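Skesen Recovery is a dive and salvage company based in Flarbridge. We find and raise vehicles, small boats and equipment lost in lakes, rivers and coastal water.

Yaqin Lu and Xinyi Xiao started the company after working together on harbor maintenance crews. They had one boat and a used side-scan sonar. Today we have 6 full-time divers, a boat crew of four and a storage yard on Ronen Road, where recovered vehicles are held until the owner, insurer or police agency releases them.

Most of our calls come from insurance companies and county sheriffs. Our deepest vehicle lift so far was at 45 meters, off the Liang breakwater - a delivery van that had been under for two winters. The heaviest was a loaded trailer weighing 3160 kilograms.

When a recovery is part of an investigation, we follow the directions of the agency in charge. We do not talk to reporters about open cases, and we do not post photos of them.

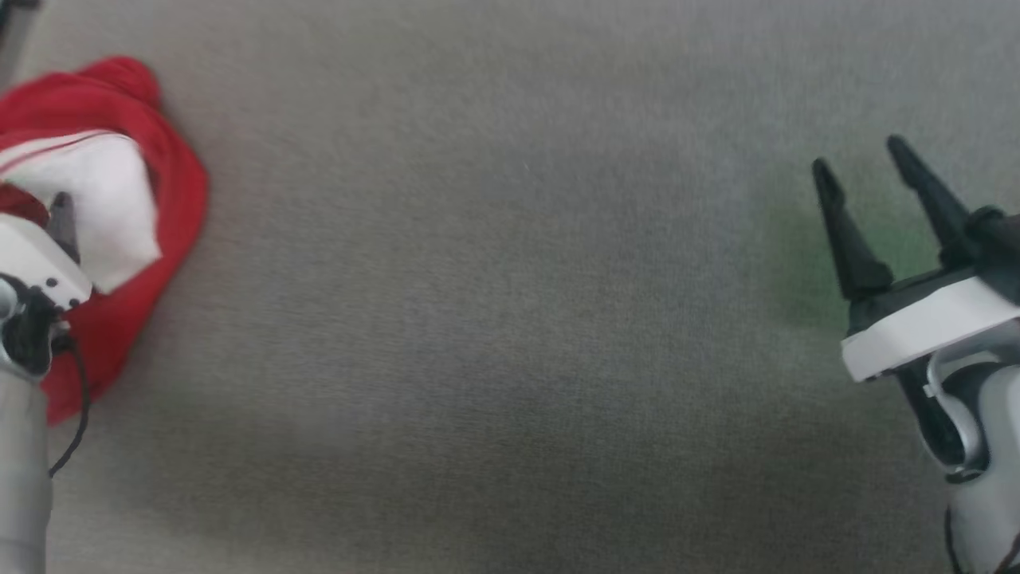
**Who pays for a vehicle recovery?**

Usually the owner's insurer, if the policy covers it. For police cases, the agency that called us gets the bill.

The office is open all year. Dive work on the lakes stops in January and starts again when the ice is gone.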